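About Us

Stoklow Retreat House

Stoklow is a small Christian retreat house on the edge of the village of Flaniris. We offer quiet days, longer stays, prayer courses and a place to stop for people who have not stopped for a while. We are an independent charity and we belong to no single denomination. Our guests are Anglican, Orthodox, Roman Catholic, Methodist and Baptist, and a fair number would not put themselves under any heading.

How the house began

The house was built as a school for farm children and closed when the numbers fell. It stood empty for several years and lost part of its roof. Eftychia Petridis bought it with money left to her by an aunt and gave it to the charity, on the condition that a service of evening prayer would be said there every night. That condition is written into our trust deed and we keep to it, including on nights when only one member of staff is in the building.

The first guests slept in what is now the library. There was one bathroom and no heating above the ground floor. Cornel Iordache, our first warden, kept a visitors' book from the start, and the earliest pages are mostly about the cold. The bedrooms were finished in stages as the money came in, and the chapel was the last room to be done. It was the school dining hall, and the serving hatch is still there behind the lectern.

What we believe

We hold to the Apostles' Creed and the Nicene Creed. We believe that prayer is learned mainly by doing it, and that silence is part of prayer. We do not ask guests to sign anything or to explain what they believe. People are welcome at every service and nobody is required to come to any of them. Some guests spend two days walking and sleeping and go home again, and we think that is a good use of the house.

The pattern of the day

Morning prayer is said at 7.30 am and takes twenty minutes. Breakfast follows and is eaten in silence. The rest of the morning is kept quiet in the main house, though the kitchen and the garden room are open for talking. Lunch is at 12.45 pm. There is a short time of led prayer in the afternoon when a course is running, and evening prayer is at 6 pm.

After supper the house goes back into silence until the end of breakfast -- we ask that phones are switched off or left in your room during this time. The signal is poor in any case. There is a landline in the hall for emergencies.

Who we are

Nhàn Nghiêm is the warden. She trained as a nurse and later as a spiritual director, and came to Stoklow first as a guest. She leads the eight-day silent retreats and sees anyone who asks for a conversation during their stay.

Sotiris Kourkoulas looks after the chapel and the music. He teaches plainsong to beginners over a weekend in May, and again in the autumn if enough people ask.

Thodoris Theodorakopoulos runs the kitchen and the vegetable garden. Meals are meat-free during Lent and Advent and simple the rest of the year. Please tell him about allergies when you book and not when you arrive.

Eftychia Petridis still lives in Flaniris and reads at evening prayer most weeks.

The library

The library holds 1094 books, nearly all of them given. The strongest shelves are on the Psalms, the desert fathers and the English mystics. There is a smaller section of novels and poetry. Guests may take books to their rooms but not home. The catalogue is kept on cards, and a typed copy can be sent by post to anyone planning a study stay.

Families

Twice a year the silence is lifted and the house is given over to families. These weekends have their own timetable, with storytelling, shared meals and an all-age service in the garden room. Children under five stay free. Dates are sent out with the spring and autumn newsletters.
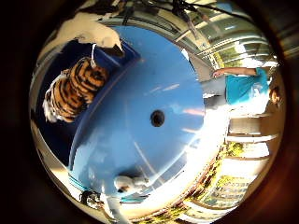

Stuffed tiger, family weekend

Money

We charge less than a stay costs us to provide. The difference is met by gifts, by legacies and by our Friends, of whom there are now 200. Friends pray for the house, receive the newsletter and give what they can. A bursary fund is open to anyone who could not otherwise come -- a short note to the warden is all that is needed, and she is the only person who reads it.

Visiting

The chapel is open to callers from 9 am until evening prayer. Parking is in the old school yard. The lane from Flaniris is narrow and floods at the bottom after heavy rain, so in winter please come in by the top road.

To ask about a booking, write to the Warden, Stoklow Retreat House, Flaniris, or telephone between 10 am and noon.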